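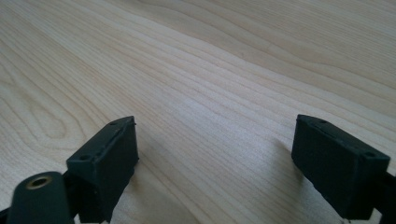

The claim that block associations in Ostthorpe are coming back to life rests mostly on the attendance rolls, and the rolls deserve less trust than they have been given. Every association in the Trerar district must send a roll to the district office after each general meeting. The roll lists the households that took part, and the district adds up the lists and publishes the total once a year. The Koskela report, which is the source most often cited for the revival, takes these totals as they stand and then picks out a few blocks for closer telling. We think both steps are weak, the second more so. In the pale tabletop in Figure 1 most of the grain runs in long, gently wavy lines across the wood, yet the long oval rings at the left are what a person looks at first and remembers. Case studies of lively blocks work on readers in the same way. They are real enough, but they are a poor guide to which way most of the material runs, and a report built from them will find movement where a duller reading would find very little.

Figure 1. Wood grain: long wavy lines, with nested oval rings at left.

We begin with what a roll is. In form it is a record of who came. In practice it is filled in by the block secretary, often days later, and often from memory. Two of the secretaries we spoke with kept a standing list and crossed off those they knew had been absent, so that a household counted as present unless someone could say otherwise. One of them saw no problem with this. Her members, she said, "are with us in principle," and the district had never asked what the word "attended" was supposed to mean. We went through the instructions sent to secretaries and she is right. The word is used throughout and never defined.

The change in the form made things worse. Under the old form, a roll carried a signature for each household. Under the form brought in with the Detar program, it carries only the name of the household and a mark. The stated purpose was to spare older residents from standing in line to sign. That may well have been the purpose. The effect is that the last check on the number was removed in the same season that the number began to rise, and the Koskela report does not mention it. A reader of that report would have no way of knowing that the two halves of its main comparison were collected under different rules.

4.1 Money and the rolls

The Detar program pays a small yearly sum to each association for shared costs such as lights in stairwells, paint, and food and drink at the September block supper. An association qualifies if its rolls show that at least 40 households took part in the general meeting. Below that line it gets nothing. Supporters of the program say the rule gives people a reason to turn out. It also gives secretaries a reason to write down that they did, and the rolls alone cannot tell us which of these happened.

There is one thing we can look at. If the rule brought people through the door, we would expect the reported counts to spread out above the line, with some blocks just over it and others well past. If the rule mainly changed how forms were filled in, we would expect counts to gather at the line and to thin out quickly beyond it. The second pattern is much closer to what the rolls show. Blocks that used to report small meetings now report meetings of just the size the program asks for. Blocks that were already large before the program, and so had nothing to gain, report about what they always did.

We do not want to lean on this too hard. Gathering at the line could have an innocent cause. A secretary who needs a certain number of households may knock on doors until she has them and then stop, and that would be real turnout of a kind. Ebuka Dauda, who studied the Ostthorpe associations before the program began, made this point to us when he read an early draft, and it is a fair one. He remembers secretaries who would go back up the stairs for a missing neighbor when a vote was close. Still, door knocking of that sort leaves traces. People recall being asked. Few of the residents we spoke with did.

4.2 What residents report

The district's own household survey reached 1004 adults in Ostthorpe and asked whether they had been to "a meeting of your block association" in the past year. The answers fall well short of what the rolls would lead us to expect. This gap has been explained away in two ways, and neither explanation holds up well.

The first is that people forget. They surely do, but forgetting in surveys about civic life usually works in the other direction. People tend to say they voted when they stayed home, and tend to say they went to the meeting when they only meant to go. For the rolls to be right, Ostthorpe would have to be full of residents who went to meetings and then denied it. That would be an odd thing to find in a place where going is still thought of as the decent thing to do.

The second explanation is that rolls count households and the survey counts adults. One adult may go on behalf of several. This is true, and it should narrow the gap. How far it does so depends on how many adults live in each home, and the district does not publish that figure by block. The Koskela report assumes large households throughout and closes the gap entirely. It gives no source for the assumption. We tried the same step with smaller households, closer to what we met on our own visits, and a good part of the gap stayed open. We would not defend our guess to the last decimal place. The point is that the revival should not hang on a guess at all, ours or theirs.

A further problem lies in the survey question. "A meeting" takes in a great deal. Several residents told us they had said yes because of the supper, which is held in the courtyard and which almost everyone passes through on the way home. Others had in mind a talk by the water company. If these are taken out, the share of people who sat through a general meeting, with its minutes and its motion on the bins, must be lower again. The survey figure is in that sense generous to the associations, and it still does not reach the rolls.

4.3 Meetings observed

We attended general meetings in 6 blocks. This is a small number and the blocks were not drawn at random. They were the ones whose secretaries agreed to let us sit in, and we would guess that a secretary with a padded roll is less likely to agree than one with nothing to hide. Whatever error this brings in should favor the associations.

Even so, the meetings were thin. In most of them the business was done by a handful of older residents who plainly knew one another well, and who had done the same business together for years. Votes were taken by a show of hands and no hands were recorded. People came in partway through, asked when the stairwell lights would be fixed, got an answer or did not, and left. Should such a person be on the roll? We put this to the secretaries afterward. Most said yes without much thought. One said it depended on whether the number was short.

That last reply has been quoted back to us, after we presented this work, as proof of cheating. We do not read it that way. The secretary in question has held the post without pay for a long time, and she buys the coffee herself in years when the block does not qualify. She sees the roll as a form that stands between her neighbors and a little money for paint, and she treats it as one treats such forms. The fault, if there is one, lies with those who took the form for a measure of something and then built a story on it.

Nor do we claim that the associations are dying. That story is told too, usually by people who remember full courtyards from their youth, and it rests on even less. There are no rolls from that time that we could find, only some photographs of the suppers, and a supper is easy to fill. Dauda's earlier work found meetings much like the ones we saw: short, poorly attended outside a core group, and taken up with repairs. If his account and ours are both near the truth, then the plainest reading is that little has changed. The money came in, the forms were redrawn, the totals went up, and the same people went on meeting in the same rooms.

4.4 Limits

Three limits should be kept in view. We saw each block once, and a single evening can be a bad one - rain, a football match, a death in the building. We relied on secretaries for access, with the bias already noted. And we had no way to check the rolls name by name, as the district turned down our request on privacy grounds. We find that answer hard to square with the fact that the same lists are pinned up in the entrance halls, where anyone waiting for the elevator can read them. A check of even a small sample of names, done by someone the secretaries trust, would settle more than any further argument over totals. Until it is done, the published attendance series should be read as a record of claims made for payment, and the comparison between the years before and after the Detar program should be dropped from future editions of the report.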